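Home | Diary | Older | Newer | About me
4 min read

July 20, 2024

Well, my wrists ache and I smell like other people's coffee, so it must have been a demo day. I spent the whole afternoon in the simulated kitchen again, driving the arm around with the hand controller while Giuliana Quispe sat next to me with her clipboard and called out "keep" or "toss" after every run. She is strict! I had one I was really proud of and she tossed it because I'd paused too long in front of the fridge. "It'll learn to dither," she said. Fair enough, but ouch.

We're on the fridge tasks now, all of them, and I think I like these better than the sink ones from April. The sink was miserable. With the fridge at least there's a bit of a puzzle to it, and I've gotten into a sort of rhythm where I come in low, bring the elbow up and then turn the wrist over at the last second. Nidia Muñoz does it completely differently (she swings in wide and high, like she's parking a bus) and Giuliana keeps both of ours, so the poor thing is going to learn from two people who'd never agree on how to load a dishwasher either.
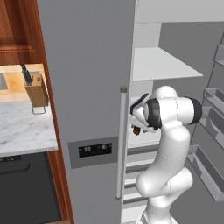 The part I still can't get used to is having no feeling in my fingers. When I reach into my own fridge I bump things all the time and never think about it. With the controller I only know I've touched something when it moves on the screen, and by then it's on its way to the floor. I dropped things 26 times today. I know because Nidia keeps a tally on the whiteboard under my name with a little sad face next to it. Hers said 3 – show-off.

She did give me a good tip though, which was to quit watching the gripper and watch the edge of the shelf. I tried it after lunch and the next four runs were all keepers, one right after the other. Then I got cocky and drove the elbow straight into the door. Reset, start over, Giuliana sighing through her nose.

We need 300 good ones before the Drorketti people come down from Flultport, and we have nearly half. I'm trying not to do the math on that. Chambi is what we've been calling the arm (Nidia's idea, and it stuck), and tonight Chambi gets to train on everything we've kept so far, so tomorrow we'll find out if it picked up anything from me besides the dithering. I'm nervous, which is silly. It feels a bit like sending a kid off to school with a lunch I packed badly.

Caught the late bus back to Flanwood and stood in front of the fridge for a good while before I noticed I was holding my elbow up and turning my wrist over to get the milk. Had cereal for dinner. I have to call the dentist in the morning and I still owe Nidia for the sandwiches.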